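Speaker notes: Dishwater and the Septic Tank
Damilola Sani, Losthorpe Homeowners Evening
Last updated August 19, 2025
12 shares | 3 comments

Opening

Thank Bonifacio Carrasco for the room and the coffee. Say who I am: I inspect septic systems for Devero, mostly older tanks on the Ametepe side of the county.

Ask for hands. Who knows where their tank lid is? Wait. Who has opened it in the last three years? Fewer hands, usually. Move on without teasing anyone.

How the tank works

Keep this short. Solids sink, grease floats, the middle layer goes out to the drain field. Bacteria break down part of the solids. The rest stays until a truck comes.

Draw the three layers on the board. Leave the drawing up.

What we found last year

We opened 300 tanks between January and December. In 74 of them the grease layer was thick enough to reach the outlet. Most of those owners had pumped on schedule. Ask the room what they think was going in.

Tell the Vesero Road story — the family with the new drain field and the deep fryer. Leave out the address.

The kitchen

Habits at the sink. Take this part slowly.

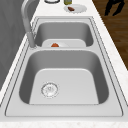
Food on the plate goes in the trash or the compost before the plate gets rinsed. A strainer stops the big pieces. It does nothing for oil, gravy or milk.

Wipe greasy pans with a paper towel first. Pour cooled fat into a can with a lid.

Somebody will ask about garbage disposals. Answer: you can have one, but plan on pumping more often. Don't get pulled into brands.

Additives

Two minutes at most. I don't recommend them. The tank already has the bacteria it needs. If there is an argument, offer to talk afterward.

Close

Hand out the lid-finding sheet. Pumping sign-up is on the back table — first name and phone number only. Questions until the room has to be locked.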